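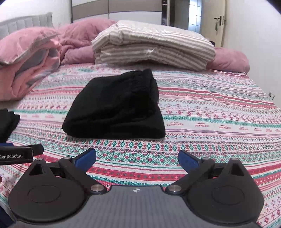 4.2 Comparing the two pad shapes on soft goods

Figure 3. Black clothing on a patterned bed sheet, with the jaws of the hand-held gripper open and the blue finger pads fitted.

We had a good deal of trouble deciding how to compare the two pad shapes fairly, and it seems worth telling the reader how we got there. Our first plan was to use the foam blocks and wooden pegs from Section 3, and on those the flat pad and the curved pad came out so close together that we could have tossed a coin between them. The differences that our operators kept mentioning over lunch only showed up with cloth, and above all with clothes lying on a bed, where the thing to be picked up and the thing underneath it are both soft and both give way when you press on them.

So we moved the comparison to the bedroom of the Clindham test apartment and stayed there for most of July. Every trial used the hand-held gripper with its two jaws opened as wide as they go before the approach. The operator was asked to close on the near edge of a garment, lift it clear of the sheet, and set it down again a hand's width away. We recorded 546 trials in all, of which 400 went into the comparison; the rest were practice runs, or runs in which the operator changed their mind halfway and started over, and we saw no honest way of scoring those.

Dark clothing gave us the most to think about. A pair of black pants folded into a thick bundle offers the pads a nice fat edge, and either shape will usually take hold of it, although the flat pad tended to catch only the top layers and leave the bottom ones behind. A small, thin piece is a different matter.
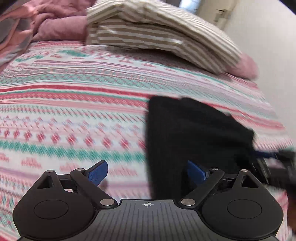
With so little height to work with, the operator has to bring the pads down nearly level with the sheet, and the flat pad then likes to pick up a pinch of bedding along with the cloth. We called this a double grasp and scored it as a failure, even when the garment came up, because a robot folding laundry would be in for a nasty surprise. The curved pad did it less often. We think its lower edge slides under the cloth a little sooner, but we have not measured this and would be glad if someone did.

The wrist camera deserves a few words too. Black cloth shows few folds, and during a quick approach the view blurs just when one would most like to see an edge. The Skestia tracker, which leans on the background to work out where the tool is, was quite happy with busy bedding and much less happy over a plain blanket. We therefore kept patterned bedding under the garments for all of the scored trials, and readers who work with plain sheets should expect more lost tracks than we report.

Finally, a note on wear. The pads were swapped after every 2 sessions, following the habit of our colleagues on the Kjærgaard project, and the old ones were set aside for the friction tests in Section 5.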